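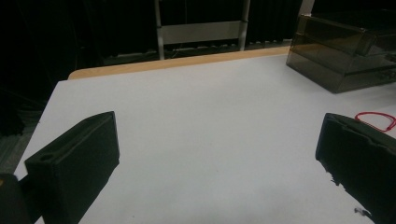 Slide 1: White tabletop, light wooden edging along the far side.

Leave the title slide off until people have sat down. Say good evening. Say where the fire exit is if the host hasn't.

Talk is "The Kitchen Table, or How We Ended Up Eating at a Desk." Stunville Public Library, 7 Nov 2023. Forty minutes plus questions. If the projector dies, carry on, most of this works in the dark.

OPENING

Ask: who ate dinner at a table last night? Wait for hands. Then ask who ate at a table that also had mail on it. Same hands, usually, and a laugh. Don't comment on the laugh, just go on.

I grew up with a table that did four jobs. We ate at it, my mother cut out sewing patterns on it, my father did the taxes on it once a year in a mood, and my brother and I were sent to sit at it when we had done something. I thought for a long time that this was poverty. Then I started reading old household inventories and found that it was simply what a table was for.

SLIDE 2: THE INVENTORY

Probate inventory of a farmhouse outside Nam, 1809. Read the kitchen lines slowly, they like the spelling.

"One Table, old. One ditto, broke. Six chairs of sorts."

Point out that the broken one was still worth listing. Somebody stood in that kitchen with a pen, looked at a table that couldn't stand up, and gave it a value. Pause here. I have three broken chairs in my garage and I feel seen.

The dining room as a separate room was, for most families in most places, a late arrival. Before that you had boards on trestles which came down after supper so that people could get past, or sleep. We still say "room and board." Somebody always asks about "chairman of the board" at this point. Yes, probably the same board. Move along or we will be here until nine.

SLIDE 3: THE GOOD ROOM

Houses get a dining room. The dining room gets a good table. The good table gets a pad, then a cloth over the pad, then a second cloth to protect the first. At no stage does it get dinner.

Tell the Roos Bakker story. Roos interviewed older residents here for her oral history project and one woman said her parents' dining table was used for Christmas, Easter and laying out her grandfather. She ate her first ordinary meal at it at the age of 52, after she'd inherited it, and it was a tuna sandwich, and she said she felt she was getting away with something.

(Don't do the voice. I did the voice in March and her niece was in the second row.)

SLIDE 4: THE CATALOG PAGE

Grorkico mail-order catalog, dinette sets. Let them look. There will be murmuring, somebody's aunt had the yellow one.

Read the copy: "Wipes clean in a moment, leaving Mother free for the afternoon." Free to do what is not specified. The rest of the catalog suggests ironing.

The wipe-clean surface did change things, though, and I want to be fair to it. A table you can't easily ruin is a table children are allowed near. Homework moves in. So do glue, model airplanes and the dog's medicine. The old farmhouse table is back, only shinier and harder to repair.

SLIDE 5: THE ISLAND

Around here I lose the people who have just remodeled. Be gentle.

An island is a table that has been told it can't leave. Everyone sits along one side facing the stove, like a bar where the bartender is also your parent. Arif Lumenta, who built cabinets in this county for most of his working life, let me go through his old order books. He had 104 kitchen jobs written up, and by the last book nearly every drawing has an island in the middle and the table has moved to a corner with the word "nook" beside it. I asked him what he had at home. A table.

SLIDE 6: THE DESK

Shortest section, keep it short. In 2000 I bought a Stesov computer desk because I was going to work from home one day a week. It had a shelf for the keyboard and a little cupboard for paper. I ate lunch at it for eleven years. There was a perfectly good table in the next room with a jigsaw on it.

Then everybody's house turned into an office and a school, and the kitchen table got the whole lot back at once. Ask for stories here if the room is lively. If one man starts on his router, say thank you and click.

SLIDE 7: WHAT I'D LIKE YOU TO BRING ME

Underside photos. Chalk marks, gum, a child's name, the maker's label, the shim made of folded cardboard. People polish the top and leave the evidence underneath.

Roos has the sign-up sheet by the door. More than 10 families have lent us pictures so far and we return everything – eventually.

QUESTIONS

Likely ones:
Is my table worth anything? No.
How do you get rings out? I don't, I own coasters now.
What about round tables? Different talk. Harder to shove against a wall, which is most of it.

Chairs need to be stacked by nine. The folding tables go back in the closet legs first.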